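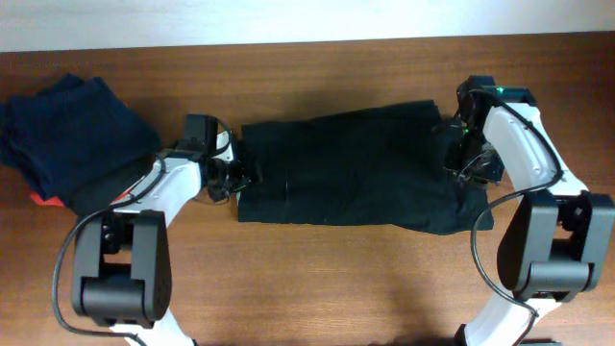
Both arms on the dark laundry, navy pile waiting on the left.

Open evening at the Nenar workshop, 7/25/18

Nenar is up two flights of stairs behind a tile shop, and the sign on the door says PUSH, which you must not do. Dale Chan let me in by pulling. The members share a lathe, a kettle and a strong opinion about extraction fans, and once a year they let the public in to look at what they've been building.

I had come for the laundry folder. It's called Jerkia, a name chosen before they tuned the motors and now rather hard to live down. Two arms, white and black, one table, and a heap of clothes brought in by whoever had clothes. Apinya Sitthichai wrote most of the control code and has spent 70 evenings on it, against the 18 she promised at home.

The arms take a garment by its ends, pull it fairly taut and then think. I timed one fold at 4 minutes. My own record is better, though I've never had visitors clap. Dark cloth is the hard case, Apinya told me, as the cameras lose the edges, so naturally dark cloth is what everybody owns.

Dale would like it to do socks by October. Apinya left the room when he said this - to fill the kettle, apparently.

Elsewhere there was a plotter named Foltent that draws only in green, and a half-finished go-kart I was asked not to sit in. Entry was £2, biscuits included. Wear a jumper, the heating is also a members' project.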